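Home | Opinion | Repair | Letters | Subscribe

In Defense of the Ugly Office Computer 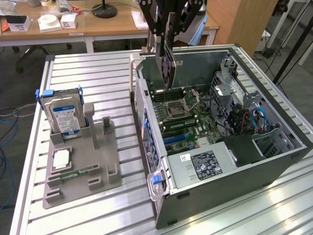

I bought my first one in May for 34 dollars, from a surplus outlet in Wonport that sells whatever the insurance offices throw away. It weighed as much as a dishwasher and was about as attractive. I have since bought two more, which my household regards as a symptom.

My case for the old business desktop is simple. It was designed by people who expected it to break and expected someone bored and underpaid to fix it before lunch. You can feel that in every latch. The side comes off. The drives ride on colored plastic rails. Pull a blue tab and something lets go. You don't need to have read anything. Blue means "go ahead, touch me," and everything else means "think about it first." I have owned cars with worse manners.

Compare this with my laptop, a Wirine, thin enough to slice cheese. Last winter it wanted more memory, as we all do at a certain age. I looked up how to add some and learned that the memory is part of the board, the board is glued to the battery, and the battery is glued to my good intentions. The shop quoted me 210 dollars to look at it. Looking was the whole service.

A stick of RAM ought to be something you can hold. I feel strongly about this. It should go into a slot with a noise that makes you wonder if you've ruined it, and the little clips should snap up at the ends like they're proud of you. The processor should have its own square socket and a metal bracket to hold it down, and when you lift it out you should hold your breath for a second. A machine that comes apart into pieces with names teaches you the names. My niece learned "heat spreader" before she learned long division, and she uses it more.

I know the arguments against. The old towers are loud. They eat power. The cables inside have the general plan of a bowl of spaghetti, red and black and whatever else was in the bin that day. Mine sits under the desk and warms my left shin from October on, and I have stopped pretending this is a drawback.

There is also the matter of speed, which people bring up with the gentle voice they use for sick pets. Fine. My tower takes 17 seconds longer to start than the Wirine. I have used those seconds to find my glasses. For writing letters, doing taxes and losing at cards, which covers the computing needs of most adults I've met, it does very well.

What bothers me is how the sealed machine got sold to us as the grown-up choice. A Pumeck ad on the bus bench by my house promises "nothing to worry about inside." I would like to worry about the inside. I paid for it. If a fan is dying in there I want to hear it complain, unscrew it, and put in another one from the drawer where I keep fans. (Yes, there is a drawer.)

The Říha repair counter downtown still keeps a shelf of power supplies and drive caddies, most of them priced under a sandwich. I go in for one part and come out with four. The man behind the counter has stopped asking what they're for.

So if your workplace is clearing out its closet this month, take one of the big gray embarrassments home. Open it on the kitchen table before you plug it in. Take out the memory and put it back. It will probably still work, and if it doesn't, you'll have a pretty short list of things to try next.

100 shares | 17 comments

Previous | Next | More in Opinion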